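Ticket 205: No sound on left side of stage during Act 2 playback
Status: Closed
Opened by: Sarla Prajapati, production manager, Nosden
Venue: Vinside, main studio
Handled by: Utix venue support
January 2022

Reported problem

The company is in residence at Vinside with a new dance piece, Nosden. The score is played back from the laptop at the back of the room, using the Amini cue software, and goes out through four speakers. During the run of Act 2 the two speakers on the left stopped playing at the start of the duet. They came back on their own when the next cue began. The dancers take their counts from the left side in that section, so they lost the music and the run had to be stopped.

Sarla says the same thing happened the following morning in the same place. Act 1 plays normally from start to finish. Nothing was changed on the desk between the two runs, as far as she knows.

First reply from support

Please do the following before the next rehearsal and write down what you find.

Play the duet cue on its own, without running up to it from the start of the act. Then play it straight after the cue before it. Note whether the left side drops out both times or only once.

Swap the left and right cables at the back of the interface and play the cue again. If the fault moves to the right speakers, the cables and speakers on the left are fine and the problem is in the laptop or the interface.

Look at the meters on the desk while the cue plays. We need to know if the left channel shows any level at all.

Please leave the cue file as it is for now. If it is saved again we may not be able to see what caused this.

Reply from Sarla

Tried all of it over the lunch break. Played on its own, the duet cue is fine, all four speakers. Played after the cue before it, the left side goes. With the cables swapped, the right side goes instead. The meter for the left channel drops to nothing as the duet starts, with no crackle or fade.

I also moved the interface to another socket on the laptop and it made no difference. 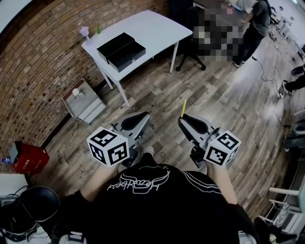
In the room: wood floor, brick wall, white table with black latched box.

One other thing which may or may not matter. The composer sent a new version of the duet music in October and I dropped it into the existing cue. The old one was a few bars longer. I did not rebuild the fades, only changed the file.

Second reply from support

Thank you, the last point does matter. The results rule out the speakers and the cables, and we think the interface is working as it should.

In Amini a fade belongs to the cue it was made in, but it can act on another cue that is still playing or has just started. When a sound file is replaced with a shorter one, any fade timed to the old file keeps its old timing. We opened the show file you sent. Cue 4 has a fade on the left output only, set to finish after the duet begins. It was probably made to clear the room sound from the left while the old introduction played. With the shorter music it now lands on the duet itself and holds the left output at zero until cue 5 resets the levels.

To put it right:

Save a copy of the show file under a new name and work on the copy.
Open cue 4 and find the fade on the left output.
Change its target from "All playing" to the room sound only.
Set the fade time to 2 seconds.
Save, close the software and open it again.
Run from the cue before cue 4 through to cue 5 without stopping.

If the designer wants the old longer fade, it will need to be redrawn against the new music by ear. We would do that with a dancer marking the entrance – the timing on the screen does not tell you much about how it feels in the room.

Reply from Sarla

Done on the copy. Left side now stays up through the duet and cue 5 comes in at the right level. Ran it again with the full company after the break and had no dropouts.

The designer would like the longer fade back and will look at it at the technical rehearsal. The old show file is still on the laptop with the word OLD at the front of its name.

Closing note

Cause: fade in cue 4 left over from an earlier version of the music. No fault found in venue equipment. Cables at the interface to be put back to their usual sides before the next company comes in – Sarla to confirm with the Vinside office.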